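Dye bench notes, January, 7:40 am start

Wool batch for the Hevaten scarves. Wound off 5 skeins last night, total dry weight 396 g, labelled with knotted cotton ties. Scoured in the big pot with the neutral soap, two rinses, no agitation. Water came off grey the first time and near clear the second.

Alum mordant next, brought up slowly over an hour and left to cool with the lid on. The Alleck hotplate still overshoots on the middle setting, so I used low and waited. Someone should check the dial before the next indigo day.
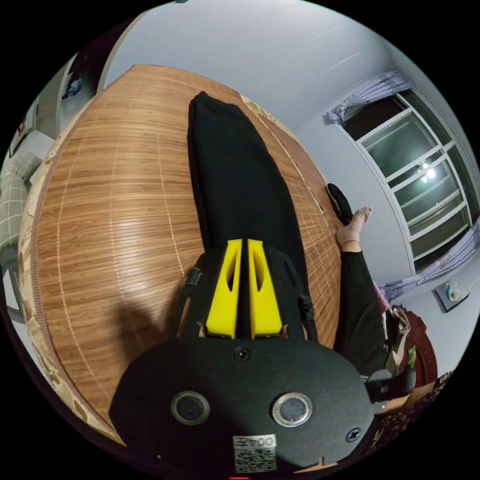

Madder bath made up from the Sqalli root, chopped and soaked overnight. Held it at 73 degrees. Last time it drifted higher and the colour went brown, which we don't want for this order. Added a pinch of chalk for our soft tank water. Skeins in at 10:15, turned by hand every ten minutes.

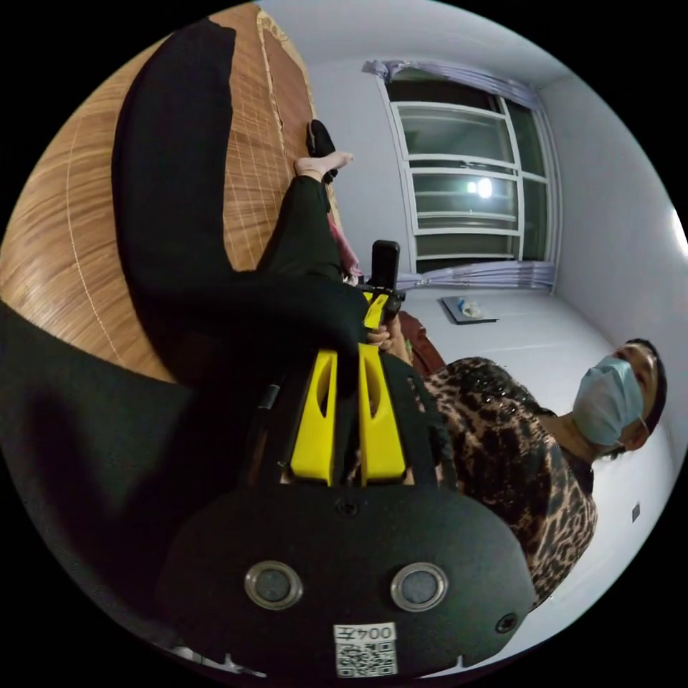
Pulled the first skein at 11:30. Good brick red, slightly lighter near the ties, so tie looser next time. Left the rest in until noon.

Exhaust bath kept in the lidded bucket for the Flalitberg sample cards. Only 800 mL left of the iron solution, need to mix more. Lightfast strips to go in the north window once the first skein is dry.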